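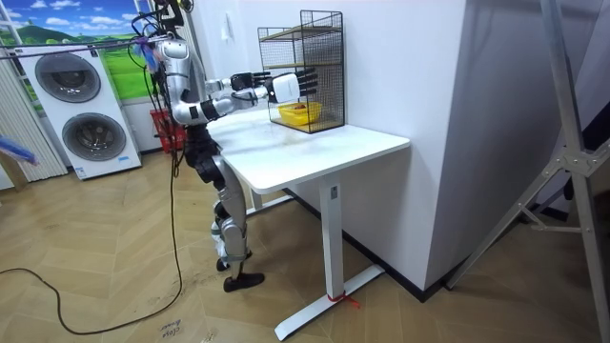

Fig. 1. Robot humanoide ante un escritorio blanco, con las manos junto a un estante.

Arquitectura de Computadores II
Tema 6. Cómo leer un benchmark sin creérselo
Apuntes de clase, prof. Said Ouazzani

6.1 El número de la caja

El fabricante del Tarna anuncia 1319 puntos en la prueba Huvetti. ¿Puntos de qué? La prueba combina compresión, cifrado y renderizado con unos pesos que fija la propia empresa que vende la prueba. Si los pesos cambian entre versiones, dos resultados de años distintos no se pueden comparar, aunque las webs los pongan en la misma tabla.

Conviene desconfiar también de las medias. La media aritmética de tiempos deja que mande el programa más largo. Para razones respecto a una máquina de referencia se usa la geométrica, que tampoco predice cuánto tardará vuestro programa.

6.2 Frecuencia máxima

La frecuencia turbo es un techo, con pocos núcleos activos y margen térmico. En las medidas de Deisy Quintero (práctica 3), el Tarna la mantiene 42 segundos y luego baja. La prueba Huvetti termina antes. Sacad vuestras conclusiones.

6.3 Más núcleos

Recordatorio de Amdahl: S = 1 / ((1 - p) + p/n). Con p = 0,9 y n = 6 sale S = 4. Con n infinito, 10. El folleto del Kadham habla de «rendimiento multiplicado por seis», cosa que exige p = 1 y memoria que no estorbe. No conozco ese programa.

Se suele replicar con Gustafson: si crece el problema, crece la parte paralela. De acuerdo, pero quien abre una hoja de cálculo no la hace seis veces mayor por haber cambiado de procesador.

6.4 Qué pedir antes de aceptar una cifra

- Versión del compilador y opciones.
- Número de repeticiones y dispersión. Una sola ejecución no vale.
- Consumo durante la prueba, medido en el enchufe.
- Configuración de memoria. El informe Halliday la omite.

Ejercicio. Un programa tarda 1000 s en un núcleo, de los cuales 200 s son secuenciales. Calculad el tiempo con cuatro y con ocho núcleos y decid si pagaríais el doble por el segundo. Se entrega en enero, con los cálculos a la vista.

Lectura: capítulo 2 de los apuntes de Florence Fraser, salvo el apartado de consumo, que ha quedado viejo.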